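Fivora bench arm with two-finger gripper: review after 8 weeks on the card set bench

Reviewed by Rosaire Dufour, packing and samples, Mernton site

Gajewski makes up sample sets of dummy payment cards for shop fitters and till suppliers. A set is a number of cards stood in a clear plastic holder, with small white parts added according to the order. The work has always been done by hand, by 2 people on the day shift. In March the site took a Fivora arm on trial and I was asked to write up how it performed and what it did to the job.

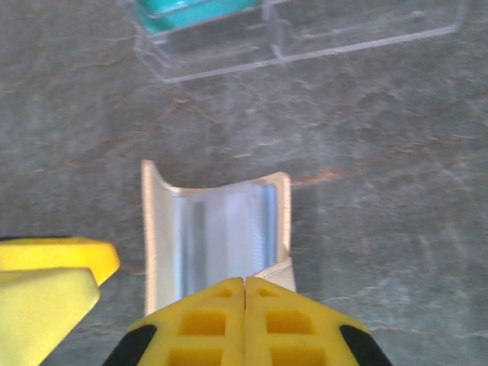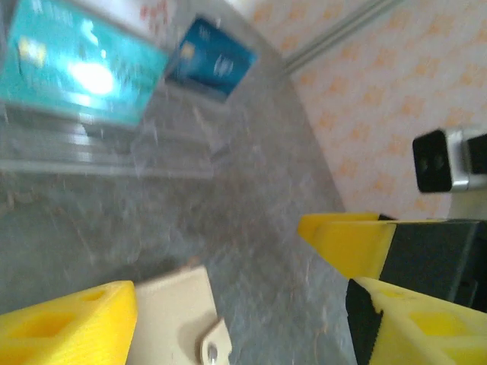
Specification as supplied

Arm, controller, two-finger gripper, wrist camera, software licence. The rated payload is 400 g including the part, far above anything we lift. The fingers are yellow, with square pockets moulded or printed into them and black rubbery pads where they grip. The pockets save weight and let the finger flex a little under load. They also collect dust, and a soft brush is the only thing that gets it out.

The arm was set up on an existing worktop. We did not fit guarding, as it runs at the reduced speed setting and stops on contact. The supplier's risk assessment covers this arrangement, although it was written for a bench with access from one side only and ours had to be redone.

Gripping

Flat cards lying on the bench are the weak point. The pads need an edge to close on and a card flat on a hard surface offers almost none. We tried a sheet of thin foam under the pick area, which helped, and later changed to feeding cards upright from a slotted tray, which solved it. The tray has to be loaded by a person.

Cards standing in a holder are easy. The fingers come in on either side, close, and lift clear. Placing is harder than picking. If the card is gripped off centre it arrives at the slot at an angle and catches on the ledge, and the arm will press on until the force limit is reached. Lowering the limit stopped cards being bent but produced more halts. We settled on a value between the two and accept a few of each.

Curved white parts are picked reliably when they stand on their base and poorly when they have tipped over. The software treats a tipped part as a missing part, so the message on the screen is misleading. Kacper Tomaszewski reported this to Fivora and received a patch, which changed the wording of the message.

Vision

The wrist camera does well on matt parts. Glossy cards under the overhead lights are a different matter: a patch of glare across the face can hide the chip, and the chip is what the software uses to decide which way up the card is. Clear plastic is worse. The software finds the holder by its bright edges, and when the light changes the edges move. Drawing the blind on the window side made more difference than any setting in the menus.

Images taken while the wrist is moving are blurred and should not be used for locating anything. The default program does use them. Set the pause before capture yourself; it is under Motion, not under Camera.

A patterned or veined work surface did not confuse it, which I had expected it to.

Throughput

The log for the trial shows 1,913 completed placements. It does not record who cleared the stoppages between them or how long that took, and for a site deciding whether to buy, that is the figure that matters. I kept notes on paper. On an ordinary order the arm is slower than an experienced person and steadier. Late in the afternoon it is level with one. On orders with mixed card types it falls behind, as every change of type means a change of tray.

Speed would improve with a second gripper. Fivora does not offer one for this model. Vadum sells a compatible finger set with longer pads, which we borrowed for a few shifts. It held cards straighter but was too wide to reach the inner slot of our holder.

What changed for the people on the bench

The trial was presented as relief from repetitive work, and in part that is correct. The pinching movement used to seat each card is the one that gives people sore thumbs, and the arm does most of it now. Mireille Saab, who has worked the bench longest, has had less trouble with her hand and has said she would not go back to doing full runs manually.

Other parts of the job got heavier. Tray loading is duller than assembly. It has to be kept up with, so the pace is partly set by the machine. When assembling by hand you can stop, talk, check an order and make up the time later. With the arm running, a gap in the tray is a stoppage with a tone attached. We asked for the tone to be turned down and were told it could only be turned off. It is off, and somebody has to look up now and then.

Checking has changed as well. Previously each person inspected a card as they handled it, so scratches and misprints were caught before the card reached the holder. The arm does not inspect. Faults are now found at the end, when the set has to be taken apart. Lech Czarnecka has moved the inspection step to tray loading, and this works provided the person loading is given time for it. The planned rate did not allow for that time and has been amended.

Training was half a morning. It covered starting, stopping and the teach mode, and left out fault clearing, which makes up most of the contact anyone has with the machine. Kacper wrote a page of his own and taped it to the controller. He is now called over for every fault on every shift, on the same grade as before. Przemysław Witkowska has raised this with the site manager and it was unresolved at the time of writing.

No posts were cut during the trial. The bench still needs the same people, doing a different mix of tasks.

Maintenance

Wipe the pads at each break. Check the screws at the finger mounts weekly; one worked loose on ours and the placements drifted before anyone noticed. Replacement pads arrived promptly. Replacement fingers did not.

Cable routing at the wrist is poor. The camera lead snags when the wrist turns fully, and we have tied it back with a strap, with some loss of rotation.

Verdict

Suitable for long runs of one card type, with upright feed and controlled light. Unsuitable for short mixed orders. I would recommend purchase for the large repeat orders only, on condition that fault clearing is written into somebody's job and paid for, and that the rate is set after inspection time has been measured.

Points for: gentle on cards once the force limit is set, quiet, small footprint, spares for wearing parts.

Points against: fault messages, glare, no inspection, training, camera lead.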